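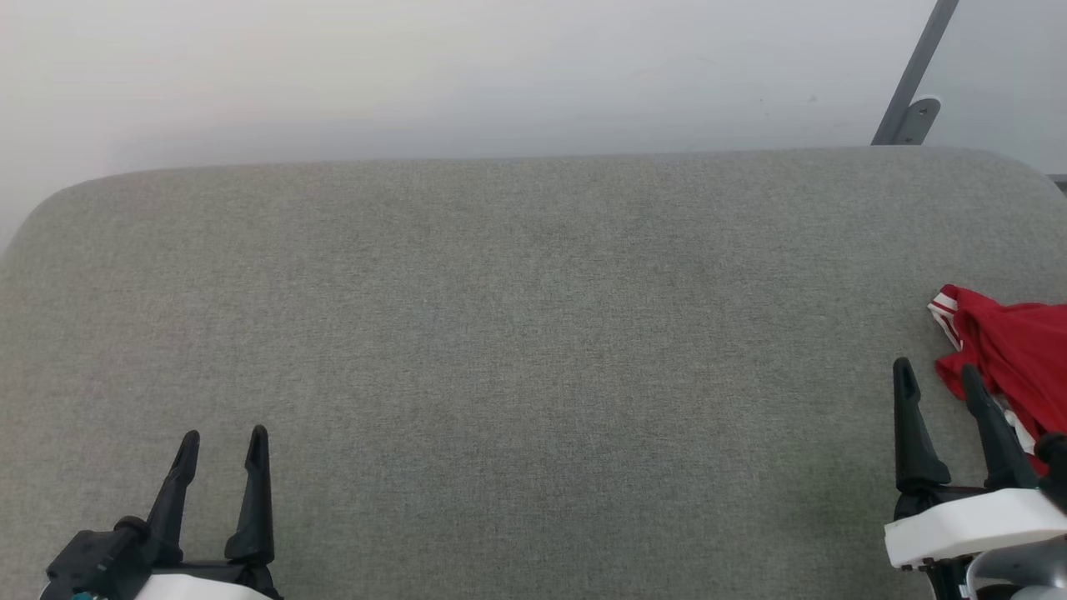
Stirorby Youth Sport Fund
Progress report to the Teixeira Foundation
October 3, 2019

The grant has now completed its first season. Of the 2,000 places offered at the two halls, 1,848 were taken up, and 316 of these went to young people new to organised sport. The Clestitz hall reopened in September following repairs to the roof. Sessions at Clultimley continued without interruption.

Coach training is on schedule. Eighteen assistants have passed the first-level course and now work under Roel Smits, head of coaching.
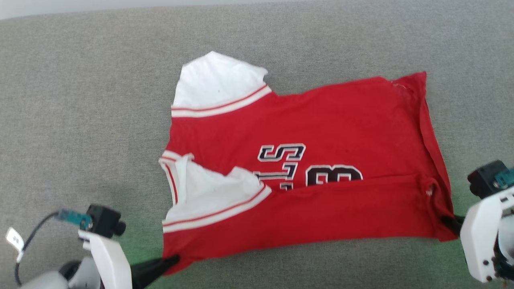 Will the evening sessions at Clestitz continue through the winter?
They will run until the end of the grant period, with the later session moved to an earlier start.

Spending on hall hire remains within budget. The kit line is under greater pressure, as older sets need replacing sooner than planned. 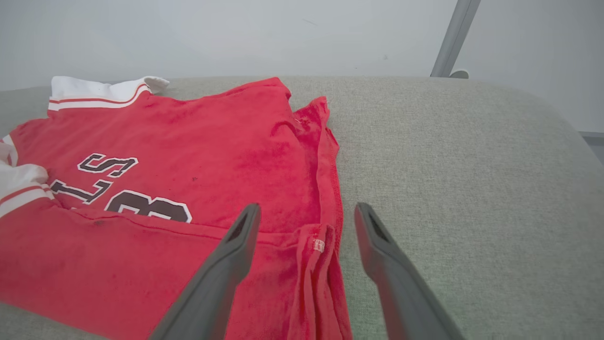
Kit is lent to players for the season and returned to the store at Clultimley. Each item is checked before it is issued again. Red shirts with a white collar and a thin red stripe, where the fabric has become fuzzy and marked with darker spots, will be kept for training only. A revised kit budget is attached for approval.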